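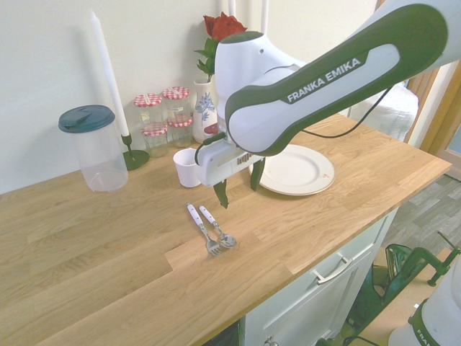 两年前的八月，她把工作室从临街店面搬进了居民楼的底层。门口没有招牌，信箱上贴着一张小纸条，写着“Meng 修瓷”。

她修的多数是日常用的碗盘和杯子。“古董我接得少。送来的人一般会先说一句，这东西不值钱。然后问我能不能修。”

她原来在一家叫 Zilton 的餐具进口公司做质检，每天挑出有磕碰的货，登记，报废。后来她开始把报废的盘子带回家练手。头一年用的是合成胶，修出来能看，不能盛热汤。第二年才改学大漆。

大漆费时间。粘接、补缺、打磨、上漆，每一道都要等干透。一只断成两半的饭碗，顺利的话也要两个月左右。“有人听完就把碗拿回去了，我觉得也正常。”她目前的起价是300元，缺口大的另算。金粉的价钱单列，客人可以不选。不少人最后选了黑漆或者红漆，颜色沉一些，天天用也不心疼。

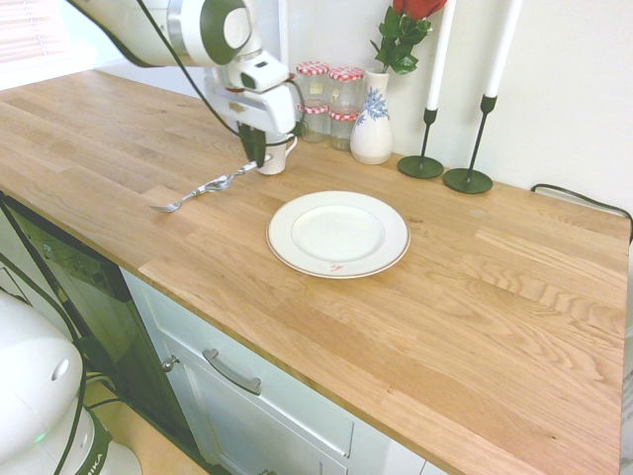 杯子最难修的地方是把手。“盘子断了，摆着不受力。把手要提，里面还有水的重量。”她会先问客人以后打算怎么用。如果还要每天喝咖啡，她通常劝人别修，或者修好以后当笔筒。有一回客人坚持要用，修好半年又断在原处，她退了钱。

做漆的人大多起过疹子，她也一样。第一次过敏时两条手臂肿了十来天，现在干活仍然戴手套、穿长袖。夏天潮，漆干得快，表面容易起皱；冬天她要往荫房里放湿毛巾，早晚各换一次。

去年有一家叫 Driro 的餐馆找来，想把店里破损的盘子全交给她。她看过之后只收了一部分。“他们的盘子要进洗碗机，漆面受不了。我说可以修，修完得手洗，他们商量了几天，答应了。”

问她自己家里用什么碗，她说用的都是没修过的。修好的那些放在工作室，给来学的人看断口怎么对。学员班每期收700元，材料自备，下一期还没有定日子。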